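Sicherheitsbegehung Vorführbereich Robotik, Tag der offenen Tür
Mittwoch, 15. Dezember 2021
Von der Arbeitssicherheit, Standort Laslow

Geprüft wurde vor Einlass der ersten Besuchergruppe. Angemeldet sind 118 Personen in mehreren Gruppen, höchstens 13 gleichzeitig im Vorführbereich. Grundlage ist die Liste aus der Begehung im September, ergänzt um die Station Netzwerktechnik.

1. Zugang und Fluchtwege
In Ordnung. Beide Türen lassen sich von innen ohne Schlüssel öffnen. Durchgangsbreite an der engsten Stelle 90 cm, dort bitte keine Garderobe und keine Aufsteller.

2. Boden und Stolperstellen
Mit Auflage. Das Verlängerungskabel zur Station Bulora lag quer im Laufweg und wurde noch während der Begehung mit einer Kabelbrücke abgedeckt. Hocker und Stühle gehören hinter die Markierung, wenn der Arm läuft.

3. Not-Halt
In Ordnung. An allen Stationen ausgelöst, Arme stehen sofort. Der Taster an der Station Giltell sitzt für die Vorführenden ungünstig — beim nächsten Umbau auf die Tischvorderseite setzen.

4. Station Netzwerktechnik (Arm steckt Netzwerkkabel)
Mit Auflage. Vorgeführt wird das Stecken eines schwarzen Kabels in den Switch oben im offenen Rack. Folgendes wurde festgehalten:
– Finger des Greifers: Quetschstelle zwischen Finger und Switch. Während der Bewegung greift niemand ans Rack, auch nicht zum Nachrichten des Kabels.
– Kabelschlaufe: Sie hängt unter dem Greifer durch. Vor jedem Durchlauf prüfen, dass sie nicht an den Schienen hängen bleibt.
– Leitung am Arm: mit Clip geführt, Sitz des Clips vor jeder Gruppe kontrollieren.
– Offene Laufwerksschächte: nicht hineinfassen. Für Kinder Abstand durch das Absperrband sichern.
– Standfestigkeit: Rack von Hand belastet, kein Kippen. Die Noppenfolie auf dem Tisch darf nicht unter den Fuß des Racks rutschen.

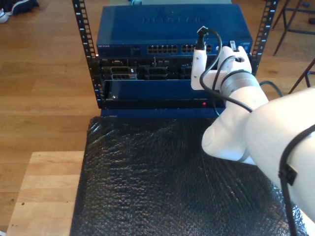
5. Elektrische Betriebsmittel
In Ordnung. Prüfplaketten an den Netzteilen gültig. Steuerschrank Inventarnummer 2467: Plakette vorhanden, aber schlecht lesbar, bitte ersetzen.

6. Geschwindigkeit und Programmwahl
In Ordnung. Für die Vorführung ist nur das Programm mit reduzierter Geschwindigkeit freigegeben. Programmwechsel bei anwesenden Besuchern ist nicht zulässig.

7. Aufsicht
Offen. Für die Station Huenchumán fehlt am Nachmittag eine zweite eingewiesene Person. Ohne Besetzung bleibt die Station aus.

8. Erste Hilfe und Brandschutz
In Ordnung. Verbandkasten vollständig, Feuerlöscher frei zugänglich — der Prospektständer davor wurde versetzt.

Ergebnis: Freigabe für die Stationen Bulora, Giltell und Netzwerktechnik unter den genannten Auflagen. Huenchumán erst nach Klärung von Punkt 7.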